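Comparing two grippers for soft objects
Project report, 29 December 2022

So my project ended up being a lot narrower than what I proposed (sorry, Kerstin Hagedorn, you did warn me at our first meeting). I was going to compare grippers, cameras AND controllers. I compared grippers. Two of them: the two-finger one we already had on the arm, and the Rolidik suction cup that came in the Hovdale kit.

What I wanted to know
Can either one handle soft, lumpy stuff without squashing it or dropping it? Most of the test objects in our lab are hard blocks, and pretty much anything can pick those up. I wanted things that give a little when you squeeze.

Setup
Same arm for everything, same white table, same blue plate. I wrote the motion script in Mendance, which took me 4 evenings to get used to, mostly because it resets the tool offset every time you swap grippers and doesn't say so. Write the offset down before you unplug anything! I lost a whole set of runs to that.

The cable needs some slack too. I let it loop out to the side and back to the gripper, and I kept the wrist turn to 90 degrees so it wouldn't pull on the connector.

For the two-finger runs I had the fingers point straight down and grab the orange toy from above, with the plate as the place spot. It's a good test piece, all bumps and folds, so the fingers never meet a flat side.
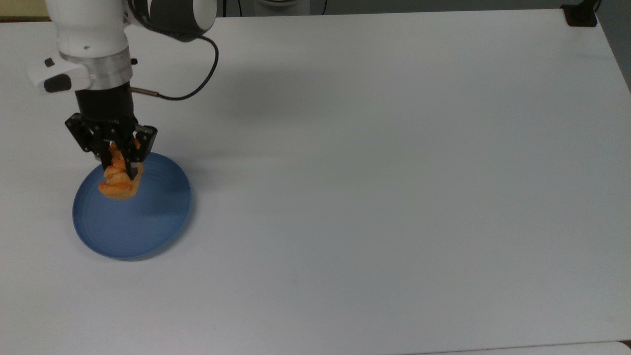
Results
I did 9 tries with each gripper. The two-finger one dropped the toy 3 times, all at the lowest force setting. One step up and it held fine. The suction cup never got a decent seal on the orange toy at all, and I tried pretty much every angle I could think of. On a smooth rubber ball it was great, though, and quicker than the fingers.

What I'd do next
In January I want to try the softer finger pads from Shimada, and maybe log the grip force properly (I was reading it off the screen and scribbling it in a notebook, and my handwriting is terrible). The scripts are in the shared folder, with the offsets for both grippers in the first few lines.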